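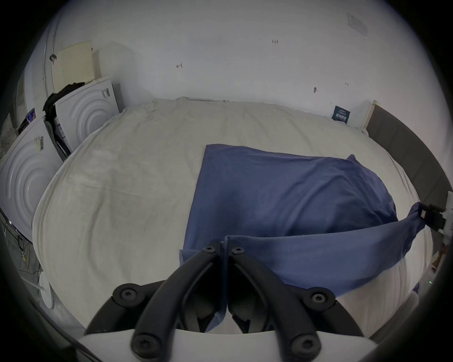
*A blue cloth on the big bed.*

## Folding on the bed, and other laundry habits worth keeping

I have folded clothes on ironing boards, on kitchen worktops, on the arm of the sofa with one eye on the telly, and I always come back to the bed. It's the biggest flat surface most of us own, it's a kind height if your back is anything like mine, and nothing slides off it onto the floor where the dog has been. My mother did hers on the dining table with a blanket over it and thought me very slovenly, but then she had a dining table!

### Get the bed ready first

Pull the duvet and pillows right off and put them on a chair. You want just the bottom sheet, and it needn't be smooth. A few creases in the sheet won't do your clothes any harm, but a lumpy duvet underneath will, as you'll never get a straight fold on something that sinks when you lean on it.

If your bed is pushed up against a wall, work from the open side and let the finished piles build up along the wall. They stand up better with something behind them, and you aren't forever reaching over them.

A pale sheet is a help, too. You can see every stray thread and bit of tissue, and dark or coloured tops show up nicely against it so you can tell whether the edges are square.

### Tops and T-shirts

I was taught this one by Bushra Yousafzai when we shared a house on Goltitgate, and I've never found a better. Lay the top face down and give it one good sweep with the flat of your hand from the collar to the hem. Then:

1. Bring one side in towards the middle, and lay the sleeve back on itself.
2. Do the same with the other side. You should have a long strip, the same width all the way down.
3. Fold the hem up to just short of the collar.
4. Fold in half again, or in thirds if it's going in a shallow drawer.

Stopping short of the collar matters more than it sounds. If you go right up to it you get a fat ridge at one end and the whole pile leans like an old fence.

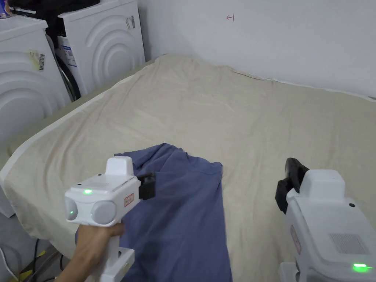
Soft jersey is the awkward one, of course. It creeps and bunches while you're busy with the other end, and the more you tug at it the more out of shape it gets. Pick it up by the shoulders, give it a shake, and lay it down afresh – quicker than fiddling, every time. If one side seam has wandered round to the front (cheap tops do this after a few washes, and some dear ones as well), ignore the seam and go by the shoulders.

### How wide should a fold be?

Measure your drawer! I put it off for years. Mine is 58 cm across on the inside, and tops folded to 16 cm sit three abreast with enough room to get my fingers in. I cut a piece of stiff card to that width and kept it in the drawer until my hands had learnt the size. Jumpers I do at 28 cm and keep on the shelf above.

### A few odds and ends

- Fold within the hour if you can. Clothes left in a heap overnight take on creases that only the iron will shift.
- Do all of one sort together. Your hands get into a rhythm and the piles come out even.
- Make sure everything is bone dry, especially cuffs and waistbands. I hold them against my cheek, which looks daft but works.
- Socks last, sitting down, with a cup of tea.
- Don't squash the piles to make room. If the drawer won't close, something wants to go to the charity shop.

I do a big sort every August, when the woollens are clean and put by and there's space to spread out. Last year I found two tops I'd bought twice over, same colour and all, so now the blues live together on the left.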